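Clistuvholm Home & Yard Board > Indoors > Floors
Thread: White cloudy patch on oak floor, spouse says it's "just light"

kettle_drum
Posted Friday, 7:52 am

We moved into a house with light oak floors that the previous owners clearly loved more than we do. I mop them. That is the extent of the relationship.

I've started noticing pale cloudy areas in the finish. My husband says it's the sun. My mother-in-law says it's the mop. The guy at the flooring store says it's 400 dollars, and that's before he's seen it. The finish feels smooth everywhere, no grit, no peeling. Is this moisture, wax buildup, or am I being worked over by three people with opinions?

We use Zasov floor soap, a capful per bucket. All right, two capfuls.

plinth
Posted Friday, 8:10 am

Two capfuls is your answer. Soap film. You've been waxing the floor with soap for however long you've lived there. Clear water, well-wrung mop, dry towel behind it. Repeat until the towel stops looking gray.

M_Overturf
Posted Friday, 8:31 am

Disagree with plinth, as is tradition. Soap film shows up everywhere you mop, so you get a dull floor all over. Separate cloudy areas make me think moisture under the finish. Did anything sit there? Plant pot, dog bowl, a rug with a rubber back? Rubber backing is a menace and I will keep saying so until they ban me again.

kettle_drum
Posted Friday, 8:44 am

No plant, no dog. There was a rug in the hallway but that's a different spot. My husband has now read this thread and would like it known that he said light first.

Khanyisile Le Roux
Posted Friday, 9:15 am

I refinished floors for 13 years before my knees filed a complaint, and before anybody buys anything, please do the boring checks. People skip them and go straight to sanding, and then I used to get a phone call.

Go through these in order and stop when one of them gives you an answer.

1. Move your head. Pick the pale area, stand still, then take two steps sideways and look again. A reflection slides along the floor with you. Damage stays where it is. Do it once in the morning and once after dark with a different lamp on. Satin finish over pale oak is terrible for this, you get a soft white blur with no edge to it and the grain half disappears.
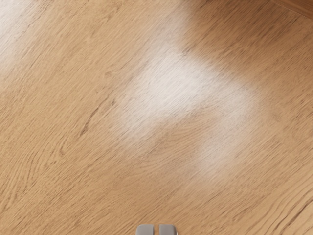

If all you have is one look from straight overhead, a blur like that could be glare or it could be haze, and I wouldn't quote a job on it either way.

2. Rub it. Dry cotton cloth, some elbow, one small area. If it gets clearer, plinth wins and it's residue.

3. Damp cloth with a little mineral spirits, window open, somewhere inconspicuous first. Old wax will come up yellowish on the cloth. Don't do this if you don't know what finish you have and can't find a corner to test.

4. Leave it alone for a week. Mild moisture haze sometimes fades by itself once the air dries out. This is the step with the lowest success rate, on account of people.

If it's still there after all that, then you can talk about screening and recoating. That's a light scuff and a fresh coat. It isn't a full sand, and don't let anyone sell you one for a cloudy patch.

M_Overturf
Posted Friday, 9:40 am

Fine, good list. I'd put the week of waiting before the solvent.

Khanyisile Le Roux
Posted Friday, 9:48 am

You can put it wherever you like, they won't do it.

gristmill42
Posted Friday, 11:05 am

Mayonnaise. Leave it on overnight. My aunt swears by it.

plinth
Posted Friday, 11:07 am

That's for water rings on a table. Do not mayonnaise a floor.

gristmill42
Posted Friday, 11:20 am

It's the same wood.

kettle_drum
Posted Friday, 8:26 pm

Report. The one by the window moved when I moved, so that was the sun and my husband is being unbearable about it. The one by the stove did not move, and after five minutes with an old T-shirt it got noticeably clearer — so that was soap, and his mother is being unbearable about it too. Switching to plain water. The Zasov has been moved to the garage.

plinth
Posted Friday, 8:33 pm

One capful would also have been fine.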